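Notes for the secondhand furniture talk, 19 minutes plus questions. Slides advance on the bold words.

**Opening**

Start with the price of a bedroom set. Ask who has bought one new in the past year. Wait for hands, then ask who has sold one. Most people will have done the first and given up on the second.

Say where the numbers come from: the Mendley resale survey, 3,409 listings, all bedroom furniture, all in private homes. Dining sets were left out.

**What sells**

Small pieces move first. Nightstands, stools, mirrors, anything one person can carry to a car. Painted white pieces get more messages than bare wood, but the final price is often lower. Pause here – people like to argue with this one. 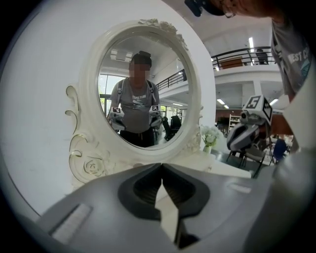 Buyers ask the same things every time. Does it come apart? Do the drawers stick? Is there a smell? Put the answers in the listing and the number of messages drops by a lot. Give the Enard listing as the good case: four lines, all measurements, sold at the asking price of $200.

Skip the part on auction houses if running past 10 minutes.

**What doesn't sell**

Wardrobes. Anything over 100 pounds. Matching sets, unless the seller agrees to split them. Read out the Marchetti set: listed whole in March, relisted three times, then sold piece by piece for more than the first asking price.

Delivery matters more than condition. A seller with a van can ask for more and get it.
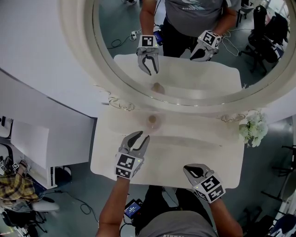
Tinurholm wrote back after the last version of this talk to say that splitting a set only pays if you have room to store the leftovers, and that their shop ended up with six headboards and no beds. Fair point. Read it out and let it stand.

**Close**

Show the listing template again. Leave it up during questions. Likely ones:

- Is it worth repainting before selling? Usually no – clean it and fix the handles.
- Cash or transfer? Either, before the piece leaves the house.
- How long to wait before cutting the price? Two weeks.

Handouts are by the door.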